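Polished Chrome Domes – Omport Series

Omport polished domes are supplied by Nuvard to museums, science centers, schools and display workshops that require a convex reflecting surface of consistent finish. Each dome is formed in one piece, plated in bright chrome and hand polished before inspection. The series replaces the earlier Dusent domes, which remain available as spares only while stock lasts.

Available sizes and finishes

The standard dome measures 400 mm across the base. A smaller model, 100 mm across, is offered for tabletop teaching sets and for product displays. Both are supplied with a mirror finish. A satin finish may be ordered for the larger model and is subject to a lead time of 14 working days. Mounting rings are sold separately under part number 622 and fit the larger model only.

The surface of a convex mirror gathers a wide field of view into a small area. Straight lines bend toward the rim, and objects close to the dome appear much larger than those behind them. For this reason the domes are often chosen for lessons on reflection, for drawing classes and for entrance hall displays in which visitors find themselves in the surface.
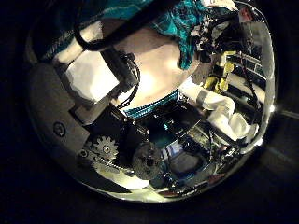 Customers should consider the position of the dome before ordering. Anything placed near it will be reflected, including clothing, cables, brackets and equipment on the same bench. Where a clean reflection is wanted, nearby items should be moved well back and loose wiring should be routed behind the base. A dark surround gives the strongest contrast and is recommended for display cases.

Lighting also deserves attention. A single lamp directed at the dome will produce a small, intense highlight. Broad, diffused light from one side is preferred for teaching and for drawing – the curve remains easy to read and glare is reduced. Domes should not be placed in direct sunlight.

Care and handling

Domes should be lifted by the base with clean cotton gloves. Dust is removed with a soft brush, followed by a dry microfiber cloth. Fingerprints may be cleared with distilled water and a small amount of mild soap. Abrasive pastes, ammonia cleaners and paper towels will mark the finish and are not covered by the warranty. Domes kept in storage should remain in the fitted bag supplied.

Ordering

Orders from schools and public institutions are handled by Delia Iturra. Questions on mounting and custom finishes may be sent to Dong-hyun Ryu at the Rivas workshop. Replating of older domes is accepted until the end of November each year, and an inspection fee applies.

Specifications revised July 10, 2023.

Contact Nuvard | © Nuvard. All rights reserved. | Back to top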